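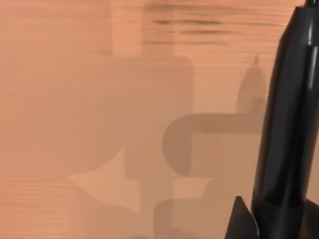 Merkberg rye is a dense sourdough bread baked in the upland district of Merkberg and in the neighboring villages of Hemeck and Grolluter. It is made from coarse rye meal, water, salt and a mature rye starter, with no added yeast.

Preparation
The starter is fed the evening before baking. A standard batch uses 100 parts rye meal to 44 parts starter by weight, with enough warm water to form a sticky paste. The dough is not kneaded. It is pressed into greased tins, smoothed with a wet hand and left to rise for 11 hours. Loaves go into the oven at 200 °C and are baked until the crust is dark brown - the center stays moist and slightly sour. They are rested overnight before slicing.

Variants
Hemeck bakers add caraway and cracked linseed. The Grolluter form is sweetened with beet syrup and baked in a covered tin, giving a softer crust.

Serving
The bread is cut thin and eaten with salted butter, smoked fish or hard cheese. Stale slices are used to thicken soups.

See also
Pumpernickel
Sourdough
Rye bread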